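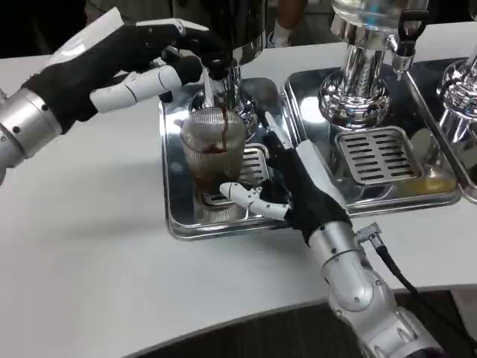 By seven on an April morning the kitchen at Hitdale smells of toast and coffee, and Brenda Haslam is already telling me I've picked the wrong mug. "Glass," she says, pulling a ribbed one off the shelf. "How else will you see what colour it is?"

I'd driven up from Indincombe to ask about making good espresso at home, expecting a short chat and a recipe, and I stayed until well after lunch (there was cake, which didn't help). Brenda ran a little café for years before she gave up the early starts, and she still watches a shot come down the way other people watch the cricket. She likes a thin, dark stream, falling straight into the glass, and a good wide drip tray underneath for the mornings when your aim is off.

Her neighbour Declan Sugden paid $1,766 for his first machine and confesses he made dreadful coffee on it for almost 5 months. The trouble was his grinder, a hand-me-down with a favourite setting somewhere near gravel. These days he grinds finer, warms the handle before he fills it, and wipes the tray down after every cup, a habit Brenda drummed into him over the side fence.

They still argue about glasses, mind you. Declan is fond of a squat tumbler, while Brenda will have her ridges and her taller sides, thank you very much, and a second cup at ten.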